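Learning to Trust Again After a Long Marriage: A Conversation with the Trilley Center
May 21, 2025
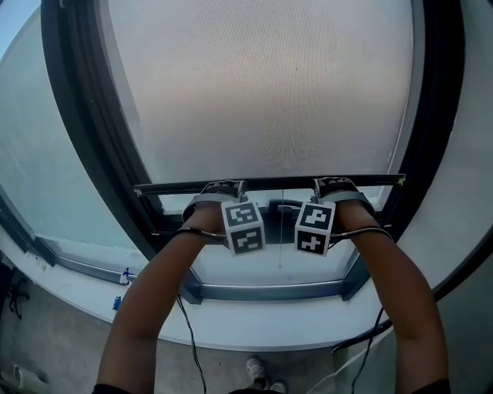 According to the director of the Trilley Center for Relationship Counseling, most people who come in after a divorce say they are ready to meet someone, and then spend the first session explaining why it cannot be done. The director, who asked that the center's staff go unnamed to protect client privacy, has led the program since its move to the Rundard Building.

The center offers counseling to adults who have left a marriage or partnership of ten years or longer. It received 600 inquiries last year and accepted 170 clients. Each is assigned a single counselor for the length of the program.

"Many of our clients have not been on a date in twenty years," the director said. "They ask me what the rules are now. I tell them I am not the person to ask. What I can discuss is why they feel sick to their stomach when a perfectly pleasant person suggests coffee."

Fear of rejection is the complaint most often written on the intake form. In the director's experience, it tends to give way within a few weeks to something clients find harder to say aloud.

"They are afraid of being accepted," the director said. "If a man says yes to dinner, then there is a dinner. There may be a second one. A woman told me she had prayed he would cancel, and when he did cancel she cried all evening. Both of those feelings were real, and we spent a month on them."

The program does not set dating goals. Clients keep a notebook in which they record moments of suspicion: an unanswered message, a change in tone, a compliment they did not believe. The notebook is read aloud in session only if the client wishes it.

Asked whether suspicion is sometimes justified, the director agreed that it is. "Some of these people were lied to for years. I am not going to tell them their instincts are wrong. We look at whether the alarm is going off about the person across the table or about someone who moved out in February."

Group meetings are held on alternate weeks and are open to men and women together. The decision was debated among the staff, several of whom favored separate groups. The director was among them.

"I was mistaken," the director said. "The women had assumed that the men walked away without a scratch. The men had assumed that the women were all doing fine because they had friends to call. Hearing otherwise did more than I could have done in my office."

The center's adult children's group, added last year, meets in the same room. It was formed after clients reported that their grown sons and daughters objected to any new partner, in one case before there was a partner to object to.

The director was reluctant to speak of success rates. Some former clients have remarried and others have chosen to live alone. "One of them sends a card every winter — no partner, two dogs, very content. I count her file as closed."

Individual sessions at Trilley last fifty minutes. New clients may apply in person at the front desk or by mail, and those on the waiting list are contacted in the order in which their forms arrive.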